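Swap Shelf Moves Into Bigger Bins, and Yes, You Can Still Bring Your Odd Stuff

If you've been by the Vullden building since the start of September, you already know the little swap shelf by the side door is gone. I went over there in a bit of a panic (I had a bag of things in the car and nowhere to put them!) and was very relieved to find Bernice Lamptey in the hallway with a marker in her hand, labeling bins. The shelf hasn't closed. It has moved two doors down, into the old Varela storeroom, and it's so much roomier in there.

For anyone new to town, the swap is the place where small household things go when they still work and you're tired of looking at them. Computer mice, chargers, packs of batteries, birthday candles, sealed packages of whatever you bought two of by mistake. You leave what you don't need and take what you do. It started as one shelf and a shoebox, and by last spring the shoebox had spread down the wall and onto the floor, and people were tripping over it on their way to the restrooms.

Now everything goes in open bins, 18 of them, wide enough that you can see what's in there without digging. They came secondhand from Gomero when the company cleared out its old stockroom, and they look it — scuffed along the walls and worn pale on the bottom — but they're sturdy and they wipe clean. Geeta Rawat tells me they were asked whether they wanted lids and said no thanks. People never put lids back.

I like a bin that's only a little bit full. You can spot the one thing you came for and be back in the car in three minutes, which has never once happened to me at a yard sale.

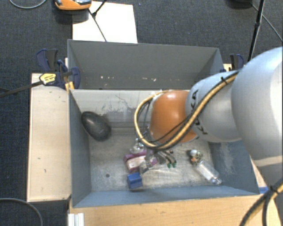
A few small items in one of the blue-gray bins, with a purple and white package near the center.

The sorting is still a work in progress. Right now there are bins for desk and computer things, for kitchen odds and ends, for craft supplies, and then several marked "mixed," which are the ones I go straight to. Ramesh Shukla would like fewer mixed bins. Geeta would like more. I'm with Geeta on this one, as I found a perfectly good tape measure in a mixed bin on my first visit and I wasn't even looking for one.

A couple of things have changed along with the room. Clear bags are fine, and so is plastic wrap if it's holding a set together, but please take off any packaging that's already torn and empty. Ramesh pulled 32 empty wrappers out of the bins in the first week, and he has asked me very nicely to mention it. Loose batteries should have tape over the ends. Anything with a cord needs the cord with it, wound up and tied, and a scrap of paper saying what it belongs to is a big help. No glass, no knives, no medicine, same as before.

Big items still can't come in. If it won't sit flat in a bin with room around it, try the notice board by the front desk, where you can pin up a card and leave it for 2 weeks. There's a very handsome bookcase on there at the moment, by the way, and I'd take it myself if I had a wall left.

The storeroom is open whenever the building is, and you don't have to sign anything. Go in by the side door, past the water fountain, and look for the green sign on the left. Parking is easier before 3 in the afternoon, when the dance class starts filling up the lot.

Pushpa Kaushik is looking for a few people to help tidy up in the evenings, and says an hour here and there would be plenty. You can leave your name with her at the front desk. She's also after a decent step stool for the top row of bins, so if there's one sitting in your garage, please bring it along! My own bag of stuff went in the second mixed bin from the door, and I came home with a stapler and two packs of candles.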